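印刷する | メールで送る

当サイトでは、ページの表示を快適にするためにクッキーを使用しています。閲覧を続けると、クッキーの使用に同意したものとみなします。 同意する

くらしの手帖 Sirnell 第101回
一枚のお皿から始める、ひとり分の食卓の整え方

2024年1月

お正月のあいだ、うちの食卓には大皿やら重箱やら小鉢やらがぎゅうぎゅうに並んでいました。にぎやかで楽しかったのですが、それを全部洗って拭いて棚に戻したあと、しばらくは一人に一枚のお皿でいいかな、という気分になってしまって。同じような方、きっといらっしゃいますよね。

そんなわけで今回は、ひとり分の敷きものにお皿を一枚、それにフォークとスプーンを添えるだけの、ごく普段着の食卓の整え方を書いてみます。Asdaleの公民館で開いている小さな暮らしの教室でも、11月にこのテーマを取り上げました。難しい作法の話は出てきませんので、お茶でも飲みながら読んでください。

用意するもの

・ひとり分の敷きもの(マットでも、ふちのある浅いトレーでも)
・広めのリムがついた平らなお皿 一枚
・フォーク、スプーンなど、その日の献立に使うもの
・乾いたふきんと、固くしぼったふきん

お皿は無地の白がひとつあると本当に重宝します。トーストものるし、焼きそばものるし、カレーだって、ルウをよくばらなければ大丈夫。わたしが長年使っているのはRiveraという近所の食器屋さんで買ったもので、真ん中のくぼみの直径が176ミリあります。なぜそんな細かい数字を覚えているかというと、電子レンジに入るかどうかで夫ともめて、定規をあてたからなのですが(入りました)。

手順1 テーブルを拭いて、座る場所を決める

まず固くしぼったふきんでテーブルを拭き、そのあと乾いたふきんで水気をとります。二度拭きは面倒に思えるけれど、水気が残ったところに敷きものを置くと、すべったり、裏に輪じみができたりするのです。とくに白いテーブルは、醤油の点々がよく目立ちますから、拭きがいがあります。

拭き終わったら、いったん椅子に座ってみてください。立ったまま見下ろして決めた位置と、座って決めた位置は、けっこうずれるものです。おへその正面、そこが敷きものの真ん中になります。

手順2 敷きものを置く

敷きものはテーブルのふちと平行に置きます。手前のふちからは20ミリほど、と言いたいところですが、教室ではきっぱり「20ミリあけましょう」とお伝えしています。そのほうが皆さん迷わず置けるんですね。袖口が引っかかりにくくなりますし、あとで持ち上げるときにも指を入れやすくなります。

絵や文字が入っている敷きものなら、座る人から見てきちんと読める向きにします。あたりまえのようでいて、向かい側から配膳していると、うっかり逆さまに置いてしまうことがあります。わたしは文字のあるほうを先に探して、それから置くようにしています。
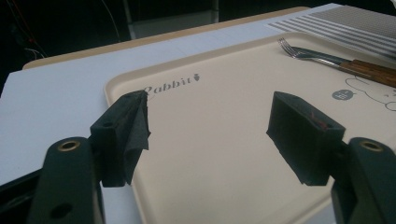
それから、ふちが立ち上がっているタイプは、すみの丸いところにパンくずや水滴がたまりがちです。置く前に指先にふきんを巻いて、すみをくるりとなぞっておきましょう。布のマットの場合は、たたみじわを手のひらでのばすだけでも、ずいぶん感じが変わります。アイロンまでかける元気のある日は、それはもう、ご自分をほめてあげてください。

色は、淡いベージュや生成りのものがひとつあると、白いお皿をのせたときにほっとする取り合わせになります。真っ白なテーブルに真っ白なお皿をそのまま置くと、お皿のふちがどこなのか、ぼんやりしてしまうことがあるんです。うちの母は藍色のマットが好きで、そちらもお魚の日などはとてもきれいなのですが、朝ごはんにはやっぱり淡い色を選んでしまいます。

手順3 フォークとスプーンは、いったん奥へ

先にカトラリーをきれいに並べてしまうと、お皿を置くときに手が当たって、ガチャン。わたしは何度もやりました。そこで、配膳の途中では敷きものの奥のほうに寄せておきます。写真のように、金属のフォークと木の柄のものが混ざっていてもかまいません。そろいのセットでなければ、と思いこんでいる方が多いのですが、普段のごはんなら、手になじむものがいちばんです。

木の柄のものは、水につけおきしないことだけ気をつけてください。洗ったらすぐに拭いて、柄を上にして立てておくと長持ちします。かさついてきたら、Plirkentの蜜ろうクリームを米粒ほど布にとって、薄くのばします。つけすぎるとべたつきますから、足りないかなと思うくらいで手を止めるのがちょうどいいと思います。

手順4 お皿をのせる

さあ、主役の登場です。お皿はリムの左右を両手で持ち、敷きものの上に、まっすぐ降ろします。手前からすべらせると裏の高台で敷きものをこすってしまうので、ほんの少しだけ浮かせて運ぶ気持ちで。このとき親指がお皿の内側に入りやすいのですが、料理がのるところですから、指はリムの外側にとどめておきたいですね。

置く場所は、真ん中でもいいし、少し左に寄せてもいいです。わたしのおすすめは左寄せ。右側に余白ができて、お茶碗やカップ、小さな果物の器などを置けるようになります。左利きの方は、この逆を試してみてください。義理の姉が左利きで、うちに来るといつも黙ってカップを左に移していたので、それからは最初から逆に整えるようになりました。

絵柄のある敷きものだと、せっかくの文字がお皿で隠れてしまうことがあります。気になるなら少しずらせばいいのですが、ちらっとのぞくくらいもかわいらしいもので、食べ終わってお皿を下げたときに全部読める、というのも子どもは喜びます。姪は小さいころ、それが見たくてにんじんまで食べていました。

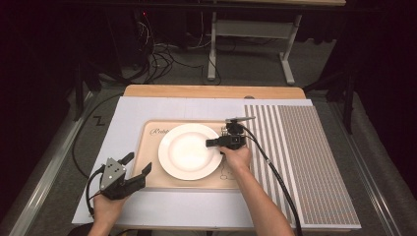

手順5 カトラリーを本来の場所へ戻す

お皿が落ち着いたら、奥に寄せておいたフォークを左に、スプーンを右に置きます。お皿のふちとのあいだは指一本分。柄の先を敷きものの手前のふちに合わせると、長さの違うものどうしでも、不思議とそろって見えます。

ナイフを使わない献立なら、フォークもスプーンもまとめて右に置いてしまって大丈夫です。お箸の日は手前に横向きで。フォークとお箸を両方出すときは、お箸だけ手前、フォークは右と決めておくと、食べるときにまごつきません。

手順6 座って見直す

最後にもう一度、椅子に座ります。敷きものが曲がっていないか、お皿が遠すぎないか、腕を動かしたときにカップにぶつからないか。気になるところを直したら、料理をよそって出来上がりです。よそう場所は台所でも食卓でもかまいませんが、汁気の多いものは食卓でよそうほうが、途中でリムを汚さずにすみます。もしはねてしまったら、乾いたふきんの角でそっと押さえるように拭きましょう。

よくつまずくところ

敷きものが小さくて、お皿を置くともういっぱい、という場合は、カトラリーを敷きものの外に出してしまってかまいません。無理に全部のせようとして、フォークがお皿の下にもぐりこんでいるほうが、使うときに困ります。

お皿ががたつくときは、敷きものの下に何か入りこんでいないか見てください。うちではたいてい、輪ゴムか、こぼれたお米です。

家族の人数分を整えるときは、一人分ずつ仕上げるよりも、敷きものを全員分、お皿を全員分、と順に進めるほうが早くすみます。教室で6人分のテーブルを整えたときもこのやり方で、最後に全体を見渡して、椅子の位置に合わせて敷きものを少しずつ動かしました。

片づけのこと

下げるときは順番が逆になります。まずカトラリーをお皿の上に、柄の向きをそろえてのせ、お皿ごと流しへ。木の柄のものだけは別にして先に洗います。敷きものは最後に拭いて、よく乾かしてから立ててしまいます。重ねてしまうと、あいだに湿気が残ってにおいのもとになることがありますので、冬のあいだは乾いたと思っても、ひと晩くらい立てかけておくと安心です。

次回は、お茶碗と汁椀が加わったときの並べ方を書く予定です。ふきんの煮洗いについてもお便りをいただいていて、そちらはもう少し暖かくなってからにしようと思っています。

この記事を印刷する | この記事をメールで送る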